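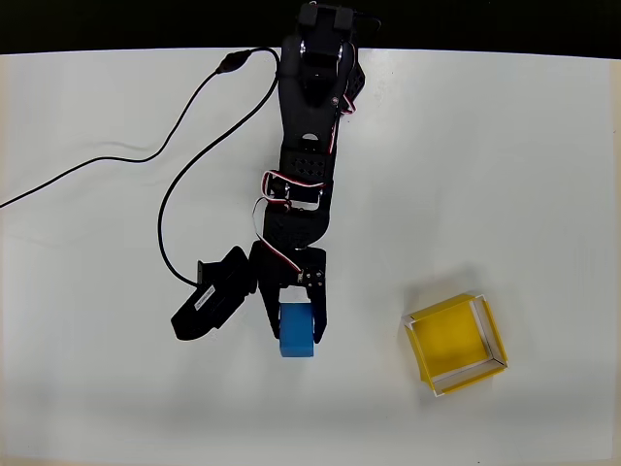 Kosmas Moschos wrote under my last post that he has heard "five more years" about home robots since he was in college, and could somebody please just tell him if a machine can put the forks away. Fair question. Short thread.

No, not in his kitchen. Parts of the job, yes, if you set things up for it. I've been working on the parts.

The task on my table is a blue cube and an open yellow box. Arm picks up the cube, arm puts it in the box. It's the smallest version I know of tidying up.

I ran it 357 times and wrote every one down. 46 misses. A miss means the cube ended up anywhere other than in the box, or never left the table.

Each good run took 14 seconds. I can do it by hand before you finish reading this sentence.

Where the misses came from: most were bad grips. The fingers are flat plates, so if the cube is turned a bit it gets pinched on two corners and spins when it goes up. The rest were the cube landing on the wall of the box and falling to the wrong side.

Box walls matter more than I expected. The walls on this one are low, so the arm doesn't have to lift far. I tried a deep mixing bowl for an evening and the wrist kept bumping the rim. Went back to the box.

Now think about the forks. A fork is thin, it lies flat, it's shiny, and it's under another fork. Every one of those is harder than a cube.

I did try a fork. One fork, alone, on a folded dish towel so the fingers could get under the handle. It came up by the handle and swung. I stopped counting that afternoon because there was nothing to count.

Someone always says to build a better hand. Sure. Better hands cost more and have more to break. A lot of useful work gets done with two fingers, if the thing being picked up was made to suit two fingers.

That's the shop-floor answer, by the way. I did a stretch at Zurnell, packing side. The machines there were fast and hardly ever missed, but every part came down the same chute facing the same way. People spent months getting the parts to face the same way.

At home your parts come out of a kid's backpack.

The closest I've seen to a household job done by a small arm is sorting. Kitden had one in their front room sorting wooden blocks by color into trays. It did fine as long as the blocks were spread out. Then a visitor pushed them into a pile, like any person would, and it went after the same block over and over until they moved it.

So spreading things out turned into the human's job. I'd call that half a chore.

Question from the replies: why not use a vacuum robot as proof that it works? Because a vacuum never has to hold anything. Driving around and sucking up dirt is a real chore and it's handled, more or less. Picking up the sock first is the part that's still on you.

Another one: does the slow speed matter if you're asleep while it runs? Good point, and it's the best argument I've heard. 14 seconds a piece is fine at night. The trouble is the misses. With 46 in 357 on a cube, I don't want to think about drinking glasses.

Things I'd trust a cheap arm with right now: toy blocks into a bin, one at a time. Spools onto a tray. Plastic caps, if they're standing up. That's my list, and all of it with somebody coming by to check.

Things I wouldn't: anything wet, anything soft that has to end up folded, anything with a blade. Laundry is its own subject and I'm not starting on it tonight.

Cables, for those asking. Yes, they get in the way. A loop has to be long enough for the joint to turn all the way and short enough that it doesn't catch on what you're picking up. I've retied mine 3 times and would still change the left side.

A reader at Koutsoukos asked about using one to load small brackets into a drill jig. I'd say try it, with the brackets in a fixed rack. That's a much easier job than a kitchen drawer, because the rack does the hard part.

Next up is the same cube in the same box, but with the cube dropped at a random angle every time. I've been going easy on it and mostly setting it down square. I expect the number to get worse. Will post it in October, good or bad.

Kosmas, keep putting the forks away yourself - handles all the same direction, if you want to help.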